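Two arms, one wipe: how Dullgate's bench task exposes a gap in robot training

A policy that can pick up an eraser is not hard to train. Keeping it pressed flat against a board that can tilt on its stand is a harder problem, and it is the one the Toslow project set out to measure.

Most two-armed systems learn by imitation. An operator guides the arms through a task, the joint positions and camera views are logged, and a network is fitted to reproduce the motion. The Toslow team, working at its Dullgate laboratory, recorded 1000 demonstrations of board wiping in this way. It then trained 2 policies on the same data. The first predicts both arms together. The second, named Hirport, predicts the holding arm first and passes that result to the wiping arm as an extra input.

The difference shows up at contact. When the joint policy pushed too hard, the board tipped back and the holding arm corrected late, by which time the eraser had slid off the surface. Hirport makes the wiping arm wait until the predicted grip is steady. The cost is speed: each cycle takes 8 milliseconds longer.

In the final round of 149 trials, most of Hirport's failures came before any wiping began, with the eraser gripped at a poor angle. The team puts this down to the demonstrations, in which operators nearly always approached from the same side.

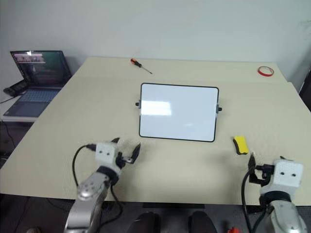

The Toslow bench, with the right gripper's jaws partly open just in front of the eraser.

The next set of recordings will vary the eraser's starting angle and leave unrelated items on the table. A second laboratory, Chisholm, plans to repeat the trials in December with a heavier board and the same network weights.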